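SHARED SHOP'S TWO-HANDED ROBOT TAKES ON THE DRINKS COUNTER

Neltness – The robot at the Dendero shared workshop has a new job. Drinks.

Members have been building the thing since last winter, mostly evenings, mostly after 7 p.m. when the lathe people go home. Two arms, two five-fingered hands, and a long list of stuff that still needs fixing. The build goes by the name Puker, a name picked in the first month after a hose let go over the workbench. It stuck.

Hatsue Katayama, who runs the build, said the drinks counter was picked becuase it's hard in a boring way.

"Pick up a block, fine, everybody's done a block," she said. "A plastic cup gives when you squeeze it. Squeeze too little and it drops. We went through 50 cups in one night getting the thumb right."

The arms and hands were bought used. Pretty much everything else is the members' work – mounts, wiring, the control code, a fair bit of the cable routing that keeps getting redone. Spending so far stands at $2,936, according to the sheet taped up by the door, not counting the hands, which Katayama paid for herself and won't put a number on.

Shop rules for test nights are short. One person on the stop button, always. Nobody reaches over the counter while the arms are powered. Laptops stay off the drinks side, after what happened to the last one.

Katayama lives over in Hosoda and does a lot of the finger work at her kitchen table. Small screws, she said, and a headlamp. The left hand came back from there in December with new tendons in two fingers and has been better since, though it still twitches on startup.

Grip is the current headache. The fingertips are slick and the group has tried three kinds of pad, none of them great. A softer one is on order. Timing is next on the list, the pour has to stop before the cup's full and right now a person makes that call by watching.

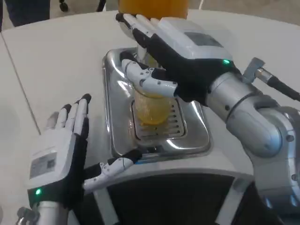
Puker's right hand on the cup at the orange dispenser, left hand held open by the drip tray.

The group wants to get through 1,000 logged pours before it lets the robot serve at the shop's open house. They're almost halfway, Katayama said, if you count the bad ones, and she does.

After that comes handing the cup to a person, which the members have argued over for weeks. One side wants it set down on the counter and let go. The other wants a proper hand-to-hand pass. No decision yet.

Test nights are open to anyone who wants to watch, 4 visitors at a time, closed shoes please. Sign up at the front desk or just ask whoevers at the bench.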